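# Comparing Gripper Fingers on a Soft Object

Prepared by Mahnaz Ranjbar, Gostthorpe Automation Laboratory. Revised 5th April.

This procedure applies to staff who are choosing between the Bondance and Esstead finger sets for light pick-and-place work. It uses a kitchen sponge on a polished stone surface. Foam gives way under pressure, and the stone offers little grip, so a poor setting shows up early in the trial.

## Before you begin

1. Confirm that the finger set is fully seated and that its screws are tight.
2. Load the controller profile for that set. Profiles are not interchangeable.
3. Wipe the stone and let it dry completely.
4. Set the opening width 15 mm wider than the narrowest part of the sponge.

## Running the trial

Place the sponge flat with the foam side up. Bring the gripper down at low speed until the fingertip is just clear of the stone, and stop there. Check the clearance by eye from two sides before allowing any further motion. 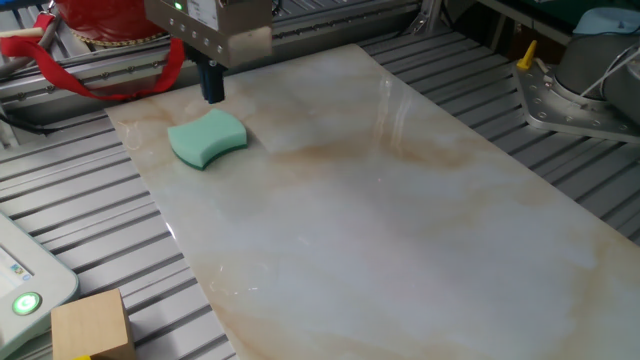
Once the clearance is accepted, close the fingers in small steps and record the force at first contact. Continue until the sponge can be lifted without slipping, then hold it for 3 seconds and return it to the surface. Complete 390 cycles with each finger set — a shorter run does not show wear on the pads.

If the sponge turns during the lift, do not increase the force. Move the grasp point closer to the middle and repeat the cycle. Turning is logged separately from dropping.

## Recording results

Enter each cycle in the Karimi log sheet, including failed ones. Kamran Fallahi keeps the results from earlier trials, which now cover 2,585 cycles, and can supply them on request. Requests to change the force limit must be sent to Shahla Nouri in writing before the trial starts.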